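Storing Odds and Ends in One Big Bin
10 Aug 2023

When we moved into the old place on Standwood Lane, I inherited a deep gray bin from the people before us, and for the longest time I had no idea what to do with it. It was too big for the closet and too sturdy to throw out, so it sat by the back door and gathered things. Mittens, a dog leash, three half-used rolls of tape, a bicycle pump. I'm sure you have one just like it! After a few winters of digging around in there up to my elbows, I finally worked out a way of using a deep bin that suits our family, and several of you have written to ask for it, so I've put it all down together.

Start by emptying it, and I do mean all the way. Tip the whole business onto an old sheet and give the inside a good going-over with warm water and a squirt of dish soap. Corners are where the grit hides, and an old toothbrush gets in there better than any sponge. If the bottom is scuffed and blotchy no matter how long you scrub, let it be. A worn floor is fine as long as it's clean and dry, and I spent a whole afternoon in January learning that about mine.

Now for what goes back in. My rule is one layer. I know that sounds like a terrible waste of a deep bin (my sister certainly thought so), but the minute you start stacking, the bottom layer is gone for good and you'll be buying a second tape measure. Leave some bare floor between things so your fingers can get around them. The high sides still earn their keep, as nothing rolls out when you drag the bin across the garage.
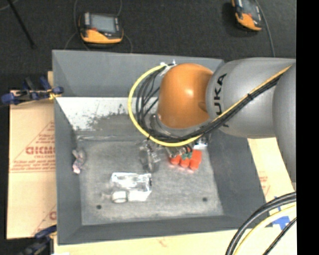

A small assortment on the floor of a deep gray bin. The bright red-orange pieces are easy to find, but a clear one takes a second look.

Color helps more than any label I ever wrote. Red and orange things you can find with one eye shut. Clear things are the real trouble -- clear jars, clear lids, those little see-through boxes that screws come in -- and against a gray bottom they all but disappear. I wrap a strip of bright tape around anything see-through before it goes in. A roll of 500 inches has lasted me ages, and I've been generous with it. Painter's tape works too and peels off cleanly if you catch it within a month or so.

Small shiny things want a home of their own. A muffin tin with 6 cups fits nicely at one end of my bin and holds the picture hooks, the spare keys and the furnace fuses. Before the muffin tin I used a shallow dish from the Paritz set my aunt gave us, which was much too pretty for the job and got chipped, naturally.

A few more bits while I'm at it. Set the bin where light falls straight down into it, or clip a little lamp to the shelf overhead. Tie up loose cords before they go in; a bread tie does nicely for thin ones. Keep anything damp out, gardening gloves especially. And go through it twice a year, when you change the clocks, and pull out whatever you haven't touched.

If your bin has lost its lid, the hardware store in Follbridge will cut you a piece of thin board to fit, so measure the top both ways before you drive over. I didn't, and had to make the trip again.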